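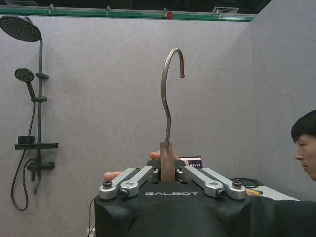
A metal hook standing up from the gripper, shower fittings on the wall behind.

Drorach Grasp Planner: Frequently Asked Questions

Which grippers does Drorach work with?
Any two-finger gripper with a driver that reports finger position, and we're always glad to hear about new ones! The current release comes with 11 ready-made profiles, and if yours is missing you can copy the closest one and change the finger lengths.

Why does the planner lose thin things like hooks and rods?
Oh, this one comes up a lot. A slender gray rod against a light gray wall gives the wrist camera very little to hold on to, so the depth map often comes back with holes in it. Try turning on edge fill in the perception tab, and keep the confidence setting at 83 or lower while you're testing.

Can I plan around a person standing nearby?
You can add a keep-out zone, and please do, but it only shapes the path. It doesn't replace your safety controller or your stop button.

How long does a plan take?
Roughly 8 seconds on the Nultstead desktop build, longer with a crowded wall of pipes and hoses.

Who do I write to?
Tane Faulkner looks after the help inbox and reads everything, usually by Sunday evening. Please attach your log file.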